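1/ We moved to the apartment in Nenport in October, and on Saturday I decided to finish the last thing from the move: the small stuff. I mean the things which have no drawer and no shelf. I will write here how it goes, maybe it is useful for somebody.

2/ My rule is simple. One gray bin for everything I find under the sofa, behind the heater, in coat pockets and in the bottom of bags. The second gray bin is for things that leave the home. I do not decide anything while I collect. First collect, then decide.

3/ I gave myself 90 minutes for collecting. It is too much for an apartment of this size, but I wanted to look also inside the hall closet, where we put the Altov boxes and never opened them again.

4/ Toys are the biggest question. My daughter is 5 and she remembers each piece she has. If I give away one building block, she will ask for it on the same evening. So the blue blocks stay, all of them. They go back to the box in her room.

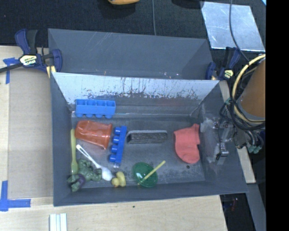

5/ The yellow duck I wanted to give away last year already. She said no then, and I asked again and she said no again. The duck lives in the bathroom now and I will not ask a third time.

6/ Kitchen things are easier for me. A plastic cup is good for water colors, so it goes to the paint shelf. A white plastic spoon I can use for plant soil. I know that many people would throw these away. In my family we did not throw away a spoon.

7/ Clothes for small feet, dolls and so on: if the second one is not found until the end of the month, I let the first one go. Before, I was keeping such things for years, in a bag, and the bag moved with us two times.

8/ About the bins. I bought them used from Gallagher, the shop near the bus station, and they came with scratches. For sorting this is fine, I do not need them beautiful. I put them on the table, because my back does not like the floor anymore.

9/ Somebody asked me if I use an app for the home list. I tried Edell for a short time. It wanted me to take a photo of every object and give it a category. After one evening I had a list of forks. Now I use paper.

10/ Deciding took longer than collecting. I made tea, I sat down, and I took one thing at a time in the hand. If I did not know where it lives, I asked myself where I would look for it first. Then I put it there.

11/ For tomorrow I still have the drawer with cables and keys. One key has the number 3236 on it and I have no idea which door it is. If you know how to throw away a key without worrying, please write me.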